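Clutter in simulation, part two

I said in June that I would write up the clutter runs once they had finished, and they have now. The question was a small one. If you train a grasping policy in simulated kitchens with nothing on the worktop but the item it has to pick up, how badly does it do once you put other things there?

Annelies Moser wrote the scene generator, which we call Fleltow. It picks a room layout, gives the worktop a surface, then drops in objects from our model library with no regard for taste. We made 401 rooms and held back 80 for testing. The policy never saw those.
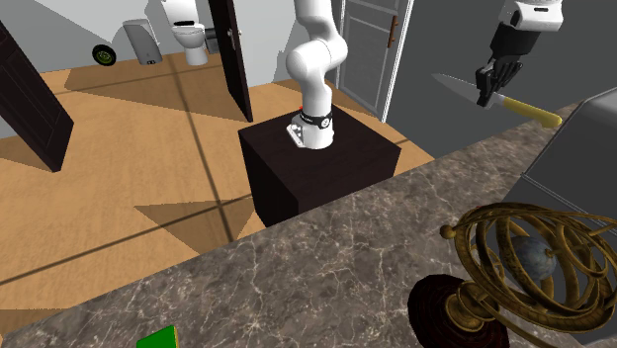 Knives were the worst class by a long way. The policy has to choose a point along the length, and if it chooses badly the knife swings when the arm lifts. With bare worktops in training it got 20 more drops on knives than on any other class in the test rooms. With clutter in training that gap nearly closed, which I didn't expect.

Spoons hardly changed. I don't know why yet.

The cost is time. The cluttered version needed 300 extra hours of simulation, most of it spent on contact between objects that had no part in the task. Annelies thinks we can freeze anything the arm isn't near - I think that will hide some of the failures we want to see. We'll try it both ways.

None of this has been on the real arm. That's next, once the new wrist bracket is fitted. I'll put the training settings up when I've tidied them.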